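Speaker notes: Blue, and how we got it
Afia Acheampong, Brullwood Library evening talks

Slide 1. Title
Say hi, thank the Brullwood folks for having me. Ask who is wearing something blue. Wait for the hands! Then ask who knows what the dye is. Usually it goes quiet.

Slide 2. The plant
Indigo leaves are green. Crush one and you won't see much blue at all, and I still find that thrilling. The color only shows up after the leaves have soaked and the liquid has met the air. Pass the dried leaves around now (start at the back, they never reach the back).

Slide 3. The vat
Tell the Stornis story. My first vat, in December, in an unheated garage, and it sat there like pond water for a week. Cloth comes out of a good vat yellow-green and turns blue while you hold it. People gasp. I gasp, and I've done it 75 times.
Skip the chemistry unless someone asks. If they do: the dye won't dissolve in water until the oxygen is taken out of it, then it goes back to solid inside the fiber.

Slide 4. Why jeans fade
In most denim the lengthwise yarns are dyed and the crosswise ones left white. The dye sits mostly on the outside of the yarn, so every rub takes a bit away. Knees, pockets, seams. Slow down here, this is the part people write to me about. 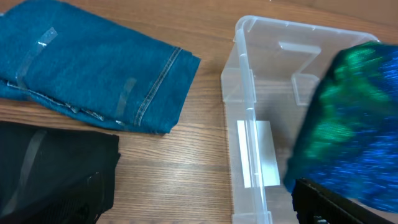
Slide 5. Faded turquoise-blue denim, with the diagonal twill and a double row of light topstitching.

Ask everybody to look at their own cuffs. Twill is the weave with the slanted lines, over two or three threads and under one, stepping sideways each row. Have the paper strips ready for anyone who wants to try weaving it.

Slide 6. The Porkaslow ledger
My favorite thing in the whole talk! A dyer's account book from 1875, with little snips of cloth pinned beside the prices. Entry 1293 is a blue so dark it reads as black. Read the line about the spoiled batch out loud.

Slide 7. Try it
Swatches on the side table, 30 of them, please touch. Handouts have the Fontes recipe on the back. Questions until they want the room.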